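Rovach Building, second floor workroom
Walk-through checklist, benches and worktops
Tuesday, started 2 p.m.

Ratings: OK / OK with comment / Fix / Not checked. I have used "OK with comment" more than the form would like, and I have left the score box blank. A score of 114 last time told me nothing about which bench I should avoid leaning on.

1. Door and walkway clear
OK. The door opens all the way. The walkway was clear at the time I walked it, and that is all this line proves.

2. Floor, spills and trip points
OK with comment. Dry everywhere. The floor strip by the sink is lifting at one end. It was marked "repaired" on the previous sheet. Pressing something down with your foot is not a repair.

3. Extension cords
Fix. One cord plugged into another under bench 4. The label on the second one says Jendutum and gives no load rating that I can read. Replace with a single cord of the right length or move the bench closer to the outlet. Please don't write "monitor" next to this one again.

4. Fire extinguisher
OK. Tag is current, pin is in, gauge in the green. Hook is a little high for shorter people.

5. First aid box
OK with comment. Stocked, but the inventory card lists burn gel and there is none in the box. Either buy it or cross it off.

6. Bench 1, worktop and vise
OK. Vise bolts tight.

7. Bench 2, worktop and mat
OK with comment. The dark gray mat is set at an angle on the wood-grain top and held with white tape at all four corners. I'm told this is the approved method. I have my doubts about tape as a method for anything that people lean on every day. It holds until the day somebody catches a sleeve on it, and then it's on the incident form as "unforeseen."

Specific points on the tape: the far corner is crossed in an X, which I would call the right way to do it. The near corner has a bigger patch and it is crumpled. A crumpled patch has gaps under it, gaps collect dust, and dusty tape lets go. Redo that corner with a flat strip. The left corner runs off the mat onto the wood, fine, but check it for lifting each week.

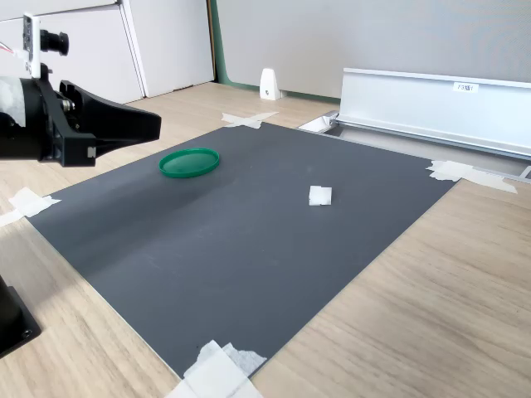 Alex disagrees with me on the tape and asked for it to go on the sheet: the corners get pressed down at the start of every shift, screws would ruin the tabletop, and a rubber-backed mat was tried on bench 3 and slid worse than this one does.

Noted. I would still like to see who presses them down, and where it gets initialed. There is no column for it on the shift card. Until there is, I'm treating "every shift" as "when remembered." The point about screws I accept.

8. Bench 2, loose items
OK with comment. A round green plastic lid and a small white block on the mat. Neither is a hazard. The rule on the wall says small parts go back in the bin when not in use, and I can't tell from a lid whether it's in use. If the rule can't be checked, reword it.

9. Bench 2, aluminum rail at the back
OK with comment. I ran a gloved hand along the lip and found no burrs. The mat meets metal rail at the right corner, so the tape there should be looked at whenever somebody wipes down.

10. Bench 3, worktop
Fix. Edge trim is loose for the length of a hand. Glue it or take it off.

11. Shelving, load signs
Fix. The sign on the tall unit says 500 pounds per shelf. The sheet that came with the unit, Lenz order 2175, gives a figure for the whole unit and none for a single shelf. Somebody has guessed. Take the sign down until we have a number from the supplier in writing.

12. Lighting
OK. All tubes working.

13. Eye protection at the door
OK with comment. Rack is full, and scratched lenses count as full on this form. I would throw out half of them.

14. Waste and rags
Not checked. The bin was locked and the key was out with the other crew.

Carry forward: items 3, 10 and 11. Item 7, near corner, retape and show me. Item 2 stays open until I have stood on that strip myself. Next walk-through in December, same route, and I'd like to start at the sink this time.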